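Footwear check, Partington office, second floor
January 19, 2024. Checked by Cempaka Ginting.

- [x] **Soles.** Looked at heel and toe for splits. Nothing to replace this round.
- [x] **Toe caps.** Light scuffing is acceptable. Clean, then condition.
- [x] **Where the upper meets the sole.** Press along the join by hand. Any gap goes on the repair sheet.
- [ ] **Zippers.** Run each one up and down twice. One pair from shelf 9 still to do.
- [ ] **Tags.** Pair 400 has the wrong size written on it.

Tan boots with a zipper up the shaft get checked with the shaft upright, so the stitching beside the teeth can be followed to the top.

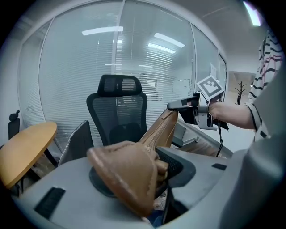
Marlene Camargo asks that zippers be waxed before the boots go back on the shelf, and that the wax be kept off the leather. She would also like the date of waxing written on the tag.

Agreed, added to the list:

- [ ] Wax zipper teeth, wipe off any extra
- [ ] Write date on tag
- [ ] Stuff shafts with paper before storing

Comment on storage: do not fold the shafts over. Two pairs were creased last time. Next check in February, same list, starting with shelf 9.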